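# Gornia Appeals Court Clarifies Filing Deadline in Workplace Injury Claims

6/28/09

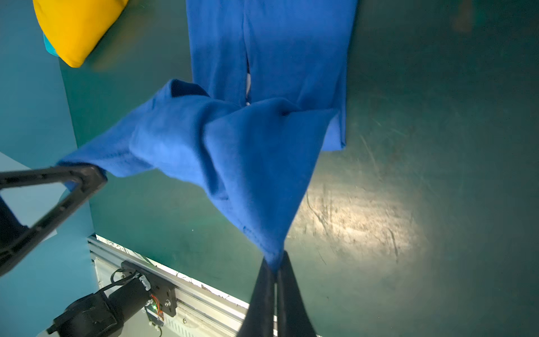

The Gornia Court of Appeals has ruled that the time limit for bringing a workplace injury claim begins on the day a worker learns of the injury and its connection to the job. Employers and their insurers had argued that the period should run from the last day of exposure, even where a worker had no symptoms at that point.

The decision came in a case brought by a former machine operator at the Clilter textile finishing plant. The operator left the plant in 2000 and was later diagnosed with a chronic lung condition. A claim was filed within months of the diagnosis. The company asked the trial court to dismiss it, stating that the three-year limit had expired long before any papers were served. The trial court agreed and closed the case without hearing medical evidence.

In a 16-page opinion, the appeals court reversed that order and sent the matter back for trial. The panel wrote that a deadline "cannot run against a person who has no reasonable means of knowing that a claim exists." It added that a worker who has clear warning signs and fails to seek medical advice may still lose the right to sue, and that the trial court must decide when such signs first appeared.

The court did not decide whether conditions at the plant caused the illness. That question, along with the amount of any damages, remains open. The company has denied responsibility throughout the case and maintains that ventilation in the finishing rooms met the standards in force at the time.

**Effect on pending cases**

Four other claims against the same employer were placed on hold while the appeal was under review. The clerk's office has confirmed that all four will return to the active calendar. Attorneys in those cases have been directed to submit a joint statement setting out the date of each diagnosis and the records on which they intend to rely.

The ruling also affects claims against other employers in the Gornia district, provided that no final judgment has been entered. Cases that were dismissed as late and never appealed will not be reopened. The opinion states that the public has an interest in the finality of judgments and that any broader relief must come from the legislature.

The panel distinguished its earlier decision in the Matić matter, on which the defense had relied heavily. That case concerned a fall from a loading dock, where the injury was known at once and the only dispute was whether settlement talks had extended the deadline. The court held that the reasoning in Matić continues to apply to sudden accidents and should not be read to cover illnesses that develop slowly.

One judge dissented in part. The dissenting opinion accepted that the old rule could produce harsh results but warned that employers may now face claims long after payroll and safety records have been discarded. It urged lawmakers to set an outside limit, after which no claim could be brought regardless of the date of diagnosis.

**Next steps**

The company may ask the full court to review the decision. If no such request is made, the case will be assigned to the Pludow courthouse, where jury trials in civil matters from the district are now held. Trial is not expected before February.

The Pludow Bar Association has issued a notice reminding members that the ruling does not change the separate and shorter deadline for notice to a public employer. Workers employed by a city, county, or school district must still give written notice before filing suit, and a late notice can bar a claim that would otherwise be timely. The association advises that notice be sent by certified mail and that a copy be kept with the client's file.

Residents who believe the decision may affect them should gather medical records, employment records, and any letters received from an insurer before meeting with an attorney. Pay stubs and union cards may be used to show dates of employment if company records are no longer available.

Copies of the opinion may be obtained from the clerk's office during regular business hours. A copying fee applies. This item is provided for general information and does not constitute legal advice.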